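Search posts Go

Gumia project log
@gumia_log

1/ A thread on what we've been doing with kitchen data, as a few people asked after the March talk. It's about how you collect demonstrations for a robot arm, and what happens when you stop tidying up before each one.

2/ The usual way: clear the worktop, put out the two or three things the task needs, teleoperate the arm through the task, reset, repeat. You get clean recordings quickly. You also get a policy that falls over the first time somebody leaves a jar out.

3/ Giuliana Paucar's idea was to leave the clutter alone and change it on a schedule. Every 20 demonstrations, a few items move, one goes away and one comes in. The operator doesn't choose which. A script picks from a list and they follow it.

4/ The other half is the wrist camera. We train on the overhead view and the wrist view together, and the wrist view is where the trouble is. Close to the worktop it gets taps, board edges, bits of the gripper itself, strong sun and shadow.
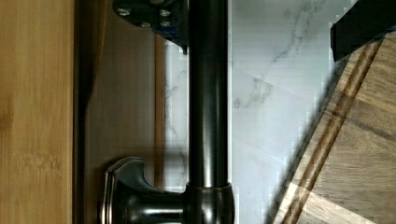
5/ We used to throw away wrist images when the object being picked up wasn't in them. That cost us a third of some recordings. Now we keep them all and let the model work out how much weight to give each camera at each step.

6/ Numbers. The full set is 3,000 demonstrations, collected at Woltwood and Skirthorpe. For testing we ran 109 trials per method, all with layouts the model had not been trained on. A trial counts as a pass only if the item ends up where it should and nothing else gets knocked over.

7/ Trained on tidy worktops, tidy layouts only: 33 passes. Trained on the scheduled clutter, same number of demonstrations: 74. Most of the gap is in the approach, before anything is gripped. The tidy model tends to take a straight line to the target and clip whatever is in between.

8/ Overhead view next. The model gets this one at a lower resolution than you see it.
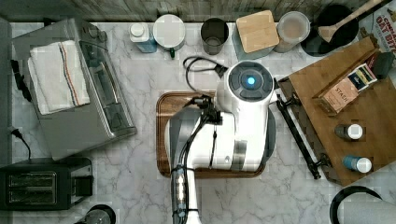

Arm over the worktop, toaster oven to the left, cutting board to the right.

9/ Things that did not help: adding random coloured patches to the images, and slowing the arm down near objects. The second one made trials longer and the pass rate stayed where it was.

10/ Things we don't know yet. Both kitchens have pale worktops and we haven't tried a dark one. Shiny items are still the worst group - the model reaches short on them and we can't say why. Yesenia Urrego is going through the failures by hand and sorting them by type.

11/ Someone asked if the schedule matters or if any mess would do. We tried letting operators rearrange things as they liked. They kept leaving a clear patch in the same place, in front of the arm, and the model learned to expect it. 52 passes. So yes, it matters.

12/ The layout script is the part most people could reuse. It's short and it doesn't care which arm you have. You give it a list of items and a worktop size and it prints a plan. We'll put it up with the item lists once the Quispe write-up is finished.

13/ Replies are open. If you've tried this on a dark worktop, please tell us how it went.

Posted in: Robot learning, Data collection, Manipulation

July 2020

More from this account
Resetting a kitchen between trials: what we time and what we don't
Two cameras or three?
Skirthorpe set-up notes, part 2
Why our pass rate went down when we fixed the scoring
Quispe: first results on drawers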